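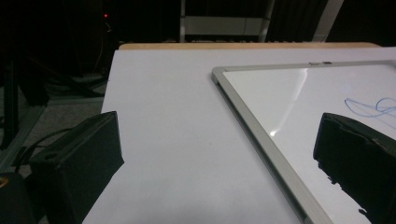 Gripper open over the table, blue marker at the right side of the board

Budgeting for a second hand-held gripper setup (whiteboard wiping): what do I buy first?

Posted in Equipment & Planning, Sunday, June 9, 2019

marblesock

Hi all, long-time reader, first time asking for help spending money. I look after a small project called Flevine out of a shared workshop in Drenthorpe. We record people doing tabletop chores with a hand-held gripper, and the one we're on now is erasing marker from a whiteboard lying flat on a table. Later on we want an actual arm to learn it. For now it's all human hands on the gripper, which suits me fine because humans don't need a mounting plate.

I have to hand in an equipment wish list before the end of June and I'm stuck on the order of things. My options as I see them:

Option one is a second complete hand-held gripper, so that two people can record in the same session. We could borrow a second table from the woodworking side.

Option two is spares and fixes for the one we've got. The padding on our right finger has gone ragged along the lower edge and I'd like to have replacements in the drawer. Lozano quoted me $82 for a set of pads, shipping included, and I nearly fell off my chair, but maybe that's normal?

Option three is lighting. We work with the room dark and the light on the table, and the board is glossy, so there's a long streak of glare right down the writing surface. It sits close to the marker we're asking people to erase. I found a pair of diffused light panels on stands for $218 and they look decent, although I've never bought lights for anything in my life.

Option four is to save all of it and put it toward the arm next year. My boss likes this one (of course).

We get through 30 recordings in a good session. The bottleneck is mostly resetting: somebody has to draw new scribbles, put the eraser back, nudge the board to a different angle and so on. So I can't tell if a second gripper would double anything or if we'd simply have two people waiting on one marker.

What would you do? I'm especially interested in hearing from people who bought the wrong thing. Also, is there some rule for how much to set aside for the small stuff? I always forget cables and tape and then end up paying for them myself.

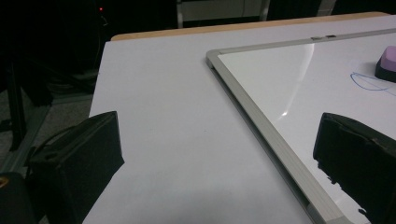 tuckahoe_bench

Lights. Buy the lights. I'd do it tomorrow.

I ran a similar thing with glossy kitchen tiles and we left the glare for later, and then later came and we had months of recordings with a big white stripe through them. Could the software learn around it? Sure, maybe, if the stripe moves enough from one recording to the next. Ours never moved. The lamp was bolted to the ceiling and so the stripe was always in the same spot, and when we finally changed rooms everything we'd trained got worse at the job.

I wouldn't pay $218 without borrowing something first, though. Hang a white bedsheet between your light and the table and see what happens to the streak. If it softens, then you know panels will help and you can order with a clear conscience. If it barely changes you may need to move the light off to the side, and that costs you an extension cord.

I don't know anything about pads. $82 sounds like a lot for foam, but I've paid more for less.

oatmeal_and_servos

I bought the wrong thing, so I feel qualified! We got a second gripper before we had the first one running smoothly, and it spent most of a year in its case. Our problem was exactly what you describe with the resetting. Two stations need two boards, two erasers, two sets of markers, somebody to reset each one, and then a place to put all those recordings at the end of the day. Our storage filled up the second week and I had to go back and ask for more money, and that was not a fun meeting.

So I'd put your list in this order:

1. Time your resets before you spend anything. One session, a kitchen timer, a piece of paper. Write down how long the person holding the gripper is working and how long they stand there waiting. If most of the session is waiting, a second gripper is the wrong purchase and what you want is a helper, or a couple of spare boards with scribbles already on them. Boards are cheap. We kept a stack under the table and swapped them like lunch trays (not elegant, worked great).

2. Pads. Yes, get the pads, even at that price. I'd order before yours get any worse, mostly because you want to decide when the change happens. Swapping pads halfway through a batch means the fingers look different and may grip differently too, and then you have a before and an after in your data. Change both fingers on the same day, write the date down somewhere and start a new folder. You could also ask Womis. They sell plain sheet material by the piece and we cut our own with a template. The first set took me a whole evening and came out crooked, the second was fine. I can't promise it holds up as long as the ready-made kind.

3. Erasers and markers, and more of them than you think. I know it sounds silly on an equipment list. A felt eraser picks up ink and after a while it smears more than it wipes, so your person with the gripper starts pressing harder or going over the same spot again, and now you're recording a dirty eraser. I'd also get one or two that look different from the one you use now. If every single recording has the same pink-lavender top on a black base, that's the only eraser your arm is ever going to know about. Same with the ink: a few colors besides blue, some thick tips, some thin.

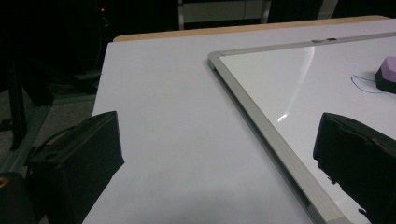 4. Lights. I'm with the previous poster on trying the bedsheet first. Where I'd disagree a little is that I wouldn't try to get rid of every bit of shine. The arm is going to end up in some room with a window in it. I'd buy the panels, and then move them between sessions on purpose so that the streak lands in different places. Check the stands before you order. Ours had legs that stuck out a mile, and in a dark room with cables on the floor that's asking for a trip. Put a few cable covers on the list while you're at it.

5. The second gripper, next round, if step one says so.

6. The arm. Please don't let them skip everything else for this! The price you see on the arm is only the start of it. There's the mount, the controller, some kind of stop button within reach, a table that won't wobble when the thing swings, and somebody's time to set it all up. Your borrowed table might be lovely and still be too light for it. Get the full quote in writing and then go look at one in person if there's any way to do that.

For the small stuff we set aside 25 percent of whatever the main items come to. My first year I did far less than that and, like you, I bought a lot of tape with my own money. If there's anything left in the last month we spend it on storage drives, and there has never been a complaint about too many drives.

marblesock

This is so helpful, thank you both. I tried the bedsheet (a tablecloth, it's what was in the closet) and the streak got wider but much softer, and you can read the marker through it now. So the panels are going on the list. I've also written to Womis for a sample of the sheet material before I say yes to Lozano.

Haven't timed the resets yet. I have a feeling I already know what the paper is going to say. Does anybody have a good way to store a stack of boards without the scribbles rubbing off on each other? Ours would have to go flat under the table.

tuckahoe_bench

Strips of weatherstripping on the corners of each frame, so the faces don't touch. Hardware store, same aisle as the door sweeps.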